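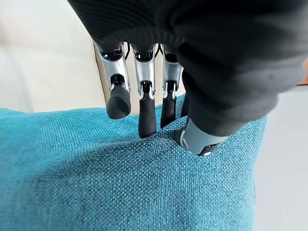 The Driltwood hand on a teal cushion, sleeve on.

I've been going back and forth on the Driltwood hand for weeks now, and I think I've landed on yes to the hand and no to the subscription. Let me explain, because my friends are tired of hearing it!

The hand itself costs $1,531, and for that you get proper jointed metal fingers with black rubbery tips and a stretchy black sleeve that goes over the wrist. I love the sleeve. My old Zovonen kit left everything bare up there and I spent half my life picking lint out of it (we have a dog, it's a whole thing).

Soft stuff is where I think home robots should be judged. Anybody can sell you a gripper that picks up a block. Ask it to deal with a couch cushion and you learn a lot more, what with the fabric giving way and bunching up wherever a finger lands. Driltwood seems to get this, and the fingers don't all have to come down at the same depth, so it can feel its way into something squishy. My cushions have come through fine so far.

Now the grumble. The "Home Care" plan is another $2,000 if you pay for 5 years up front, and it gets you a spare sleeve and 2 service visits. For that money! Yiran Zhong, who talked me into robots in the first place, says the visits are worth it for the cable checks alone. Maybe if you run the thing all day. I don't, and I'd much sooner buy a sleeve when I need one.

So sell me the hand, Driltwood, and put the sleeves in the shop on their own. I'd order a couple tonight.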